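Tiempo de lectura: 2 min

Periodismo deportivo II
Tema 4. La crónica de hockey sobre hielo

1. El marcador va primero

Quien lee una crónica quiere saber quién ganó. El poema sobre el frío del pabellón puede esperar al tercer párrafo, o a la jubilación del redactor. Comparad estas dos entradas del Camargo-Murkley:

a) «Caía la tarde sobre la pista...»
b) «El Camargo ganó 4-2 al Murkley ante 831 espectadores, con dos goles de Nazar Savchuk en superioridad.»

La primera es de Arnulfo Arboleda, que hoy escribe de vinos y es feliz.

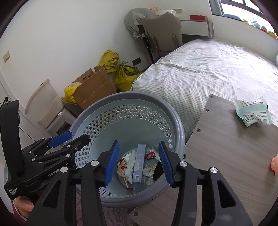 2. Las superioridades

Hay que decir cuántas hubo y cuántas acabaron en gol. «Supo aprovechar sus ocasiones» vale para cualquier partido y, por tanto, para ninguno. El portero merece una línea propia, sobre todo si ha perdido.

3. Las declaraciones

Todos los entrenadores van partido a partido. Si Édgar Zapata os lo repite, asentid y preguntadle por el cambio de líneas del segundo periodo.

Práctica: crónica del Merkine-Plemolard, 2150 caracteres con espacios. Se entrega en junio, antes de las 14:00. El adjetivo «vibrante» resta un punto cada vez que aparezca.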